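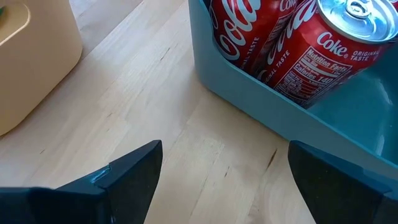 4.2 Sorting the drinks on the table

The Clivis sorting set is used on a flat table with nothing soft under the bins. Check first that each bin stands with its full bottom on the surface. Cans go in the teal bin and they lie on the side, as the two red Coca-Cola cans do; the beige container stays on the same table for the other small items.

1. Wipe the planks and let them dry.
2. Put the teal bin where your hand reaches it easily.
3. Lay the cans in one by one – do not drop them.
4. Write the number of the bin in the Waneck list (for example 528).

Note: A can which lies on its side may roll when you lift the bin. Keep the bin level.

Caution: Do not put in cans that are open or have a dent at the rim. Do not stack bins when they are full.

For replacement bins, write to Yetunde Amadi and give part number 1809.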